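Ristdale Extends Lease on Orkitari Radar Station

Print this article | E-mail this article

RISTDALE, 2023-03-29 - The Ristdale Defense Ministry has signed a 10-year extension of the agreement that allows it to operate a long-range air surveillance radar at Orkitari, on the northern coast of Habte, according to a ministry statement.

The extension replaces an interim arrangement that had been in force since January. It covers the radar itself, a communications mast, a fuel depot and the access road between the station and the port of Driltero. The two governments exchanged signed copies at the Habte Interior Ministry. The full text has not been published, but a summary was sent to members of both parliaments.

Under the summary terms, Ristdale may station up to 112 uniformed personnel at the site. The earlier agreement set no ceiling. Contractors are counted separately and must hold Habte work permits. Personnel may carry sidearms inside the perimeter fence but not on the access road or in Driltero, where policing remains with Habte.

The radar has an instrumented range of 415 kilometers against aircraft at high altitude. Coverage at low altitude is shorter and depends on terrain, with a known gap behind the coastal ridge to the southeast. The ministry said a second, smaller sensor would be installed to close the gap but gave no delivery date.

"The agreement concerns an existing installation and an existing mission," said Ingeborg Oberholzer, deputy director of overseas basing at the ministry. "It does not provide for aircraft, armed or unarmed, to be based at Orkitari."

Data from the station will be passed to the Habte civil aviation authority in near real time. Until now the authority received a filtered track feed with a delay, which controllers at Driltero airport had described as unsuitable for traffic separation. The new feed will carry position, altitude and speed for all civil traffic. Military tracks will be removed before transmission.

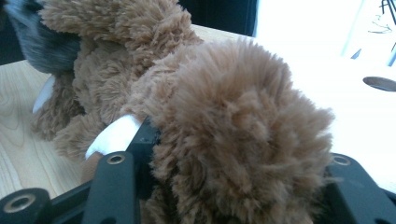
Plush mammoth with white tusks.

Kornél Mészáros, who led the negotiating team for Habte, said the feed was the main technical point in the talks. Format and encryption were settled early, he said, while the question of who pays for the fiber link was left open until the final session. Ristdale will cover installation and Habte will cover maintenance.

Annual rent was not disclosed. The summary states that payment will be made in two installments and adjusted for inflation every second year. A separate clause requires Ristdale to resurface the access road, which is also used by quarry trucks, and to keep it open to local traffic except during fuel deliveries.

Opposition members in Ristdale have asked for a cost estimate before the budget vote. Callum Haworth, who sits on the defense panel, said the ministry had given figures for personnel and fuel but none for the replacement of the radar's transmitter, which is near the end of its rated service life.

"The transmitter is the expensive part," Haworth said. "We need to know if it falls inside this agreement or outside it."

The ministry said it would reply in writing.

The agreement also sets an exclusion zone of 1000 meters around the antenna for drones and other small unmanned aircraft. Fishing vessels may continue to use the inlet below the station. Anchoring over the marked cable route is prohibited, as before.

Either side may end the agreement with 18 months' written notice. In that case Ristdale must remove the fuel tanks and test the soil beneath them, with results to be supplied to Habte. The buildings and mast would pass to Habte without payment.

The extension enters into force once both parliaments have been formally notified. No vote is required in Habte. In Ristdale the agreement must lie before parliament for a fixed period, during which members may file an objection.

Reporting by Poppy Dobson

Print this article | E-mail this article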